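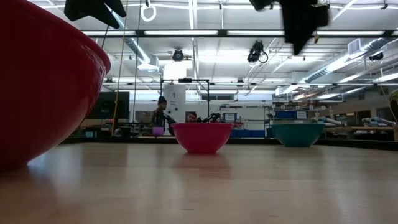

Photo: Sunita Bisht, bench 2

25 Sep 2021

Bowl set, tabletop finish, reflection problem

Four bowls out for the finish check: red, pink, teal, dark olive. The teal and the pink are close enough in shape to be compared directly. Red has the narrow base and the thick rounded rim. All from the Flirico sample order, glaze code 1760 on the delivery note, no maker's spec enclosed. Have written to Garg for it.

Color throw onto the wood is stronger than I expected. Red gives a dark reddish patch under the bowl, pink gives a softer one that runs well forward toward the near side of the table. Both would shift a color reading taken off the tabletop. For the swatch readings, put the gray card under the bowl and take the reading from the wall of the bowl, halfway up. Do not go close under the rim on the red, it picks up small white highlights there. Olive is worse, yellowish highlights. Try it again with the diffuser.

Tabletop: pale wood, last coated in March with the Flosstead satin. Still glossier than satin ought to be. Sunita thinks the second coat went on too heavy and I agree. Two short dark scratches toward the front, one in front of the pink bowl, the other farther right near the edge. Neither is on the March sheet. Added to the surface log. Plan is to key back the front strip with 40 grit only if the scratches go through the coat, otherwise start at 125 on the foam pad and stop as soon as the shine is off. Mask the black raised border along the far side first. It marked last time.

Rim measurements not done. The wide flat rim on the pink needs the long calipers and those are still at Nando. Base of the red can be done with the short pair. Left a blank column in the table so nobody fills it from the catalog.

Stability, by hand only: the red feels top-heavy, as you would guess from the base. Pressed lightly on the rim, it rocked and came back. Pink and teal did not move under the same press. No numbers, no gauge used, do not quote this.

To do
Gray card readings, all four, diffuser on
Chase Garg for glaze spec
Calipers back from Nando
Test patch on the offcut before touching the scratches
Ask Sunita whether the leftover Flosstead tin is still usable, lid was dented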